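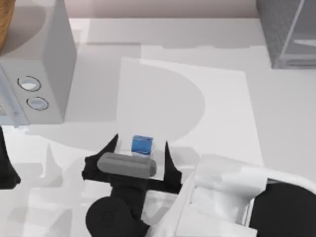 首页　菜谱　豆类　烤箱　厨房用具　留言

阅读时间：12分钟

干豆不泡，直接进烤箱焖：一锅白豆的做法

豆子要泡一夜，这句话我听了二十多年，也照做了二十多年。泡的时候要换水，换水的时候要把浮起来的豆子挑掉，天热还得放冰箱，第二天起来水面一层泡沫，闻着有点酸。要是前一天晚上忘了，那今天就不吃豆子，改吃面。

后来我开始怀疑这件事。起因是Remedios Escobar寄给我的一张手写方子，她家里几代人都煮豆子，方子上写着“洗，放水，盖盖子，进炉”，没有一个字提到泡。我当时以为她漏写了，专门打电话去问。她说没漏，问我为什么要泡。我答不上来，只说大家都泡。

所以这篇讲的是不泡的做法。我不敢说它在任何情况下都比泡的好，后面会写到它在哪些地方不行。但如果你也是那种下午才想起来晚上要吃豆子的人，可以试一次再下结论。

先说几个我不太相信的说法

第一个，泡过的豆子吃了不胀气。很多菜谱写得斩钉截铁。我自己的感觉是差别很小，小到我没法分清是豆子的关系，还是那天吃得太快的关系。Taner Tuncer坚持说他吃不泡的豆子会难受一下午，我相信他难受，至于是不是因为没泡，我保留意见，毕竟他同一顿还吃了半棵生卷心菜。如果你肠胃敏感，第一次少吃一点，这比争论泡不泡有用。

第二个，煮豆子绝对不能先放盐，放了皮就硬，煮不烂。这个我试过不止一次，一锅先放，一锅后放，豆子是同一袋里倒出来的。先放盐的那锅皮照样软，而且咸味是进到豆子里面的；后放盐的那锅汤咸，豆子淡，嚼起来像两样东西。所以我的做法是一开始就放盐。真正会让豆子一直硬的是酸，番茄、醋、柠檬汁、酒，这些都要等豆子软了再加。很多人把番茄和盐一起放进去，豆子煮不烂，就怪到盐头上，我觉得这个说法多半是这么来的。

第三个，加一小撮小苏打，软得快。确实快，也确实难吃。加少了没什么感觉，加多了豆子表皮发滑，汤里有一股肥皂味，怎么调都盖不住。除非你家的水特别硬，豆子怎么煮都不软，不然我不建议碰它。

第四个，贵的豆子一定比便宜的好。我买过Godoy的袋装白豆，也买过菜市场散称的，散称的那次反而更好，皮薄，煮出来的汤是稠的。我不认为这说明散称的都好，只能说明那一批新。豆子最要紧的是新旧，偏偏包装袋上印的往往只有保质期，什么时候收的看不出来。我能想到的办法只有去人多的店里买，货走得快，放旧的机会小一点。

要准备的东西

干白豆560克。大的小的都行，大的时间长一些。这个量够四五个人吃一顿，剩下的第二天还能做汤。

洋葱一个，对半切开，不用剁。

大蒜七瓣，剥皮，拍不拍随你。

月桂叶两片。有人说月桂叶放了等于没放，我曾经也这么想，后来做了一锅不放的，味道确实扁一些。现在我放。

橄榄油三大勺。

盐两平茶匙，先放这么多，出锅前再尝。

水，没过豆子两个指节。

一小块帕玛森奶酪的硬皮，有就放，没有不必专门去买。

收尾用的：一把切碎的欧芹，一小勺醋或者半个柠檬，现磨黑胡椒。想要表面有脆壳的话，再备两把面包屑。

锅要厚，盖子要严，整口锅连把手都能进烤箱。铸铁锅、厚陶锅都可以。我手上这口是Woreck的，用了很多年，盖子边上磕掉一块瓷，不影响。薄的不锈钢锅我也用过，底下容易糊，要中途去搅，搅了豆子就破。塑料把手的锅不要进烤箱，这句话本来不想写，但留言里确实有人问。

做法

一、挑豆子，洗豆子。

把豆子摊在浅色的盘子里，用手拨一遍，挑出石子和皱得厉害的。不要觉得袋装的就没有石子。然后用冷水冲两遍，沥干，倒进锅里。整个过程几分钟，别省。

二、放料，加水，烧开。

洋葱切面朝下放进锅，蒜、月桂叶、奶酪皮、盐、橄榄油都放进去，加冷水没过豆子两个指节。放在灶上，中火烧到开。这一步有人跳过，直接把冷锅送进烤箱，说反正最后都会热。我也跳过，结果多等了将近一个钟头，而且锅中间的豆子比边上的硬。烧开再进，时间好估计得多。

另外，红腰豆不要用这篇的办法。红腰豆里有一种凝集素，生的或者没煮透的吃了会上吐下泻，必须先泡，倒掉泡的水，再换水大火煮沸至少十分钟，要真的翻滚，然后才能小火慢炖。低温焖对红腰豆不安全。我对厨房里大多数警告都持怀疑态度，这一条我照做。白腰豆也含这种东西，只是少一些，所以用白腰豆的话，灶上大火滚够十分钟再进烤箱，不要偷懒。我现在不管哪种白豆都滚够十分钟，省得去认品种。

三、盖盖子，进烤箱，145度。

烤箱提前预热，上下火，放中下层。温度为什么是这个数，我没有什么高深的解释。低一点的时候试过，能熟，慢得让人烦；高一点的时候汤一直在滚，豆子互相撞，皮都脱了。在这个温度上，锅里的汤是微微冒泡的状态，豆子几乎不动，皮是完整的。

烤箱的刻度不要太信。我家的旧烤箱，旋钮指在哪里和里面有多热是两回事，放一支温度计进去看过才知道偏了不少。Amparo Espinoza家的是新买的，带数字显示，一样不准，只是显示得比较自信。一支烤箱温度计花不了多少钱，挂在中间那层，看几次，心里记住自己的烤箱偏高还是偏低就行。 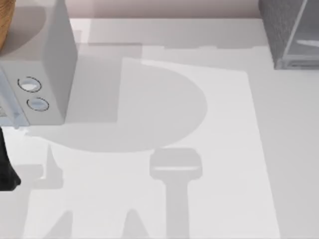
机身正面的两个圆形旋钮

四、一个半小时的时候打开看一次。

戴手套，盖子往自己反方向掀，蒸汽很烫。看两件事：水还有没有没过豆子，豆子到什么程度了。水少了就加开水，一定是开水，加冷水会让整锅停下来好一阵。豆子捞五颗尝，不要只尝一颗。一锅豆子里总有几颗先软的，尝到那颗你就会高兴得太早。五颗都能用舌头在上颚压碎，中间没有白粉一样的硬芯，才算好。

没好就盖回去，每隔二十分钟看一次。新豆子一般两个钟头以内，旧豆子可能要三个钟头，再久我也遇到过，那袋豆子大概在谁家仓库里待过好几年。菜谱上写的“焖九十分钟即可”，我是不信的，写的人又不知道你的豆子放了多久。

五、静置。

关火，盖着盖子，拿出来放在灶上歇半个钟头。这一步看着像在浪费时间，我原先也都省掉。后来Edith Benavides来吃饭迟到了，那锅豆子只好等着，结果汤稠了，豆子里面也更入味。不赶时间就等一等，赶时间就直接吃，差别有，没有大到值得让客人饿着。

六、调味。

挑出月桂叶和奶酪皮，洋葱这时已经散了，用勺子背压一压，混进汤里。尝咸淡，补盐，磨黑胡椒，加一小勺醋或者挤柠檬汁，拌匀，撒欧芹。酸一定要加，量不用多，不加的话这锅东西吃到第三口就腻了。

想要脆壳的做法

烤箱升到180度。把豆子移到浅一点的烤盘里，汤汁和豆子齐平就好，多的舀出来留着。面包屑用一点橄榄油拌湿，撒在上面，不盖盖子，烤到表面金黄，边上冒小泡，二十来分钟。

有的方子说烤到一半要把壳压进汤里，再让它结一次，反复好几次，说这样才地道。我老老实实压过三次，最后得到一层湿的面包糊和一层薄壳。也许是我的面包屑太细。现在我只烤一次，不压。

水硬的地方怎么办

我在Wurnport住过两年，那边水壶用一个月就是一层白垢。同样的豆子，在那边总是多花很长时间，皮也韧。起初我怪豆子，后来怪烤箱，最后用桶装水做了一锅，问题没了。如果你按这篇做了三个多小时豆子还是硬的，而豆子又确定是新的，那就换一次水试试。过滤壶有没有用我说不准，我那只滤芯过期了一直没换，结果不能算数。

关于高压锅

每次写到豆子，总有人问为什么不用高压锅。可以用，快很多，我赶时间的时候也用。缺点是不能中途尝，过了就过了，开盖是一锅泥。做豆泥或者浓汤，高压锅更合适。要一颗一颗完整的，我还是用烤箱。

至于慢炖锅，我不推荐直接放生干豆进去，低档位的温度不一定够，前面说过的凝集素问题就在这里。先在灶上滚够时间再放进去可以，只是既然已经开了灶，为什么不干脆用灶做完，我没想明白。

算一下电费值不值

烤箱开两三个小时，确实比灶上小火费电。Wilson Pacheco认真跟我算过，他的结论是不如买罐头。单看钱他可能是对的。我的办法是不让烤箱只为一锅豆子开着，下层放豆子，上层放一盘对半切的洋葱，或者用锡纸包几个甜菜根，这个温度慢慢烤都不会坏。如果你家烤箱很小，只塞得下一口锅，那在灶上用最小的火焖也行，隔一阵晃晃锅，不要用勺子搅。

罐头我不反对。做沙拉、做三明治里的豆泥，罐头完全够用，倒掉汤冲一冲就好。只有在想喝那口豆汤的时候，罐头帮不上忙，罐头里的汤又咸又有铁味。

怎么保存

豆子要泡在自己的汤里保存，捞出来干放，第二天皮就裂了。分装到浅的盒子里，凉得快，两小时以内放进冰箱，吃三四天。冷冻可以放三个月，每盒装大约180克，正好是一个人一顿的量，解冻也快。有人说冷冻过的豆子比新煮的还好吃，我没吃出来，也没觉得变差。

热的时候加一点水，小火，别大滚。

留言里问过的几个问题

能不能用鹰嘴豆？能，时间更长，而且鹰嘴豆泡了再做的效果确实更均匀。这是少数我愿意承认该泡的情况。

能不能放火腿骨、腊肉？能，盐减半，最后再补。肉不要一开始就切碎，整块放，出锅再撕。

能不能用Follomlow那种浓缩高汤块代替盐？我试过一次，整锅都是汤块的味道，豆子白煮了。你喜欢那个味道就放，我不拦着。

没有盖子怎么办？用两层锡纸把锅口封紧，四周折下去压实。漏气的话水干得很快，第一次检查提前半个小时。

豆子煮完颜色发灰正常吗？我遇到过，尝着没问题，吃了也没事。要是闻着酸，或者汤拉丝，那就倒掉，别心疼。

豆子减半行不行？行，锅也要换小一号的，不然水要加很多才没得过豆子，汤就淡了。时间几乎不变，不要以为量少一半时间也少一半。

上次有人照着做完说太淡。我回头看了一下，她用的是粗海盐，同样两茶匙，粗盐比细盐轻不少。方子里写的是细盐，用粗盐的自己多加一点，边加边尝。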